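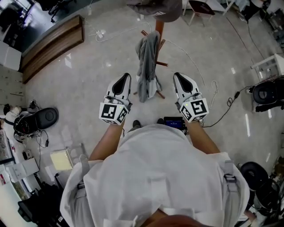
Students enrolled in the Agbayani handheld collection module begin every session with the same start-up procedure, and it must be completed before any task is attempted. The procedure is carried out standing, with one gripper in each hand and both held out in front of the body at a comfortable height. The patterned faces of the white cube behind each finger pad must stay clear of sleeves and apron straps, and the small green light on each cube should be checked before the operator takes a first step. Cables on the floor, such as those beside the coat stand and the round-seated chairs, are to be noted at this point and moved to the wall where possible.

## Before you begin

Work in teams of 2. One student operates the grippers and the other keeps the session log. Roles are exchanged after 8 recordings. Both members must have signed the Kilar equipment sheet for the current term.

Long hair is to be tied back. Aprons are fastened at both sides, with no loose strap ends hanging in front.

## Start-up procedure

1. Collect a matched pair of grippers from the Plamus cabinet and enter the pair number in the log.
2. Switch on the left gripper, then the right. Wait for a steady light on each.
3. Open and close each gripper fully, twice. Report any sticking to the lab supervisor, Ferdinand Hofstetter, and do not attempt to loosen the fingers yourself.
4. Stand at the starting position with feet apart and hold still until your partner confirms that both markers are being tracked.
5. Turn each wrist slowly to the left and right. If tracking is lost, return to the starting position and repeat step 4.
6. Begin the first recording only when your partner has read the task name aloud.

## During recording

Move at an even pace. Keep both grippers in front of you, including the one that is not in use, and avoid crossing your forearms. If an object is dropped, finish the recording, mark it as failed in the log and start again. Failed recordings are kept.

Each team submits 32 accepted recordings for the Jenditz assignment. Recordings from separate sessions may be combined, provided that the same pair of grippers was used throughout.

## Closing the session

Switch off both grippers and wipe the finger pads with a dry cloth. Return the pair to its shelf and coil any cable you have moved. The log is to be initialed by both students and left in the tray for Imad Abu Hammour, who reviews entries before the next class meeting. Teams whose logs are incomplete will be asked to correct them before further equipment is issued.

Last revised 10 April 2019. The next revision will be issued in September.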